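Does a side table really need to come in bits?

I have my doubts about anything sold as "ready in minutes". Minutes is a loose sort of word.

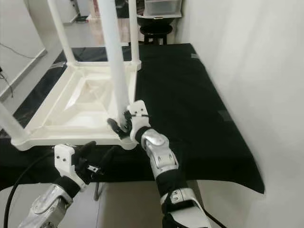 The one I'm grumbling over is a little white plastic table, the sort that goes together upside down: top on its face, legs pushed into the corners. My neighbour Sum-yee Tsao swears by hers, which has stood outside her back door in Drornville since January with a geranium on it. Well, yes. A geranium doesn't lean.

My complaint is with the legs. The whole thing rests on four joints, and I've never met a push-fit joint I'd put a full teapot above. The makers point to the ribs moulded into the underside, and I'll grant that they look the part. Diagonals running in from the corners, a raised rim, all very bridge-like. But ribs stiffen the top, and it's never the top that goes, is it? It's the leg, usually when someone drags the table across the patio by one corner instead of lifting it.

Euan Pringle, who reads this blog mainly to disagree with it, wrote to say you should turn each leg as you push and lay a cloth down first so the top doesn't scratch. The cloth I agree with. The turning I'm less sure of, having once turned a leg on a different table until it came off in my hand.

My gran had an oak side table dated 1923 on the underneath. It weighed as much as a dog and one drawer stuck, but you could sit on it. I wouldn't sit on this.

Still, it's light and it wipes clean. I'll give it until the autumn, then report back on the wobble.

Contact | © Mackay's Back Step | Back to top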